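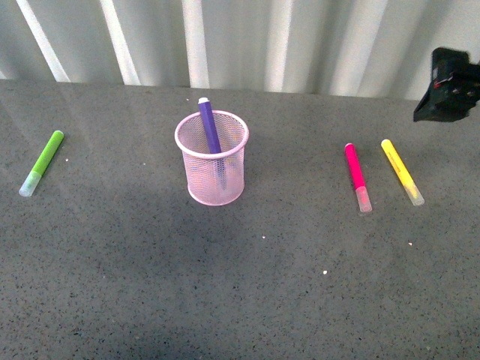

Spent part of the afternoon sorting out my markers and pens, so this is going to be a thread about stationery. Mute me now if you need to.

Background: I do lettering for shop windows and cafe boards, mostly small jobs. My desk is also the kitchen table, so everything has to come off it by dinner. For the last year or so the pens have lived in whatever was closest, including a colander.

The new rule is one mesh cup for the pens I use daily. Everything else goes in the drawer, flat. If the cup is full, something has to leave before something new goes in.

I like mesh for this. You can see what's in it without tipping everything out, and dust falls through the holes instead of making that grey felt at the bottom. Ceramic mugs look nicer but they're heavy, and I always chip them on the tap when I wash them.

The pink was not a decision. It was the colour left on the shelf at Krawczyk. The black ones had sold out and the white ones had all been dented. It has grown on me.

Step one was testing. Every marker got a short line and a filled square on scrap paper. If the line skipped, I gave it a second go on a fresh bit of paper. If it skipped again, bin.

The lime green passed. I use that one a lot more than you'd expect. It's a terrible colour for words but very good for underlining, and for leaves on a cafe menu. Everybody wants leaves on a cafe menu.

Purple passed too, though I had to work the tip a fair bit before it ran properly. I think it had been stored standing up with the tip at the top for months. My own fault.

Which brings me to the storage argument. Alasdair Strachan, who I shared a studio with before I moved out here, stores every marker flat, no exceptions. Koen Aerts, who taught the sign-writing course we both took, stores his tip down and says flat is for people with too much bench.

I've tried both. For ordinary felt tips with water-based ink, tip down in a cup works fine for me as long as the cap clicks shut. For double-ended ones, flat is the only thing that makes sense. If you stand them up, one end floods and the other end starves.

Paint markers I keep flat as well, and shake them before use. I had one burp all over a finished board in June after it had been standing on its nib. The client was a bakery. They were very decent about it and I redid the board that night.

Caps matter more than brand, in my opinion. I press each one on until I hear it and then give it a quarter turn. Clear or frosted caps are handy because you can see the tip and spot a squashed one before you put it on the good paper.

Caps I've lost the pens for: a whole sandwich bag. Pens I've lost the caps for: also a few. I tried matching them up and got 2 pairs out of it. The rest of the caps are going in recycling if the depot will take them.

On reviving dry ones. For water-based markers, I put a few drops of water in a jar lid and stand the nib in it for a minute, then cap it and leave it flat overnight. It works about half the time. You get a slightly paler colour afterwards, so I only use those for roughing out.

Don't do this with alcohol markers. I did it once and the nib went like wet cardboard.

Also don't bother pulling the nib out with pliers and flipping it unless the marker is one made for it. The Onholm ones are, and spare nibs come in the pack. With cheap ones you just crush the end and get ink on your cuffs.

Somebody asked under my last thread what surface I work on. It's just the grey speckled tabletop. I put a sheet of newsprint down for anything wet, and otherwise I work straight on it. The speckle hides a surprising amount, which is good for looks and bad for finding a dropped nib.

For marks on the table I use a damp cloth first, then dish soap, then a little rubbing alcohol on a cotton bud if it's really in there. Try a corner you don't care about before you use alcohol on any finish. I've dulled a shelf that way.

Colours in daily use, for the person who always asks: a bright green, a purple, a warm red, a mid blue, and a black in fine and broad. The black gets replaced most often. I buy it in twos.

Everything else is occasional. I have 9 different browns and I could not tell you why. Coffee shops, probably. They've been put in the drawer in a shallow tray that came with a set of Ediritz pastels, and they fit end to end with no gap.

The pastels themselves I gave to my niece. She's going through them at a good rate, judging by the sofa.

Labels: I put a dot of masking tape on the barrel with the month I opened it. It's a small thing but it stops me blaming the brand when a marker is just old. The tape peels off clean if you don't leave it on for years.

I looked at the Millusance desk carousel as well, the spinning one with the little drawers. It's well made, but it takes up as much room as a cake stand and I'd only fill it. A cup gets picked up in one hand and goes on top of the fridge at five o'clock.

Total time was most of an afternoon, and half of that was the testing squares. I've kept the test sheet and taped it inside the drawer as a colour chart.

Next job is the brushes. Those are in a worse state and I'm not looking forward to it. If you have a good method for getting old enamel out of the ferrule, please reply with it. I've already tried vinegar.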